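Wavura Neighbors Help Board
Home > Floors and Walls > Cleaning

Haze on speckled floor that comes back every time I mop

Posted by hillside_renter, April 2021

We moved into a ground-floor unit in the Dellura building in November. The floors are the light grey speckled kind, hard, no carpet anywhere. When I mop, they look great until they dry, and then there's a dull film with swirls in it, like somebody buffed the place with a glazed donut. Socks pick it up. The dog's feet pick it up.

I've been using Hillari floor soap, one capful per bucket, then two capfuls when one didn't work, then what I'll call a generous pour. The landlord says the floor "just looks like that." It did not look like that at the showing.

The area is 399 square feet if it matters. Do I need to strip it, or is there a product for this?

3 replies

mopbucket_78

Stop pouring. You have a soap problem, and you've been treating it with soap.

Most of what you're seeing is cleaner that never got rinsed off. It dries, grabs dirt, and then the next mopping stirs it around and adds another coat. I did this to my own kitchen for two years and blamed the water.

Try one small patch first, somewhere behind a door. Use plain warm water and a clean microfiber pad, and change the water as soon as it goes cloudy. If the patch dries clear, do the rest of the floor the same way. Expect to do it more than once. The first bucket will be upsetting.

If plain water doesn't touch it, here's the longer version.

Step 1. Sweep or vacuum, including along the baseboards, and move whatever you can lift. Put on sneakers you don't care about, and clear the floor in front of the cabinets so you can get right up to the bottom edge, where the film tends to be thickest.

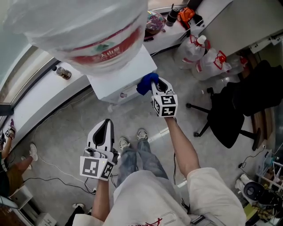 Step 2. Find out what the floor is before you put anything stronger on it. Speckled can mean terrazzo, vinyl, or tile, and they don't all like the same things. Vinegar gets recommended on this board for everything short of tax trouble, and it can etch terrazzo. Use a pH-neutral cleaner, mixed weaker than you think is decent.

Step 3. Rinse. Then rinse again with new water. Dry it with an old towel under your foot if you want to skip the streaks. It looks ridiculous and works fine.

Don't strip anything in a rental without something in writing. If there's a factory finish on there and you take it off, it becomes your finish.

Lukumay_Lou

Vinegar. Half and half with water. Been doing it since forever and my floors are fine.

(They're wood, but a floor is a floor.)

gravelroad1518

Please don't do the vinegar until you know what you've got.

Agree with the rinsing advice. I'd only add that the mop head is probably full of soap too. Mine foamed through three rinses in the utility sink with nothing added. Wash it with no fabric softener, or buy a new one and spare yourself the sight.

Also ask the landlord what the cleaning crew used between tenants. Some places put down a shine product that goes cloudy once regular soap gets on it, and in that case water alone won't fix it and it's a fair thing to ask them to deal with. Send it as an email so you've got it when the deposit comes up.

hillside_renter

Did the patch behind the bathroom door with plain water. It's a different color from the rest of the apartment now. I guess I'm doing the whole floor.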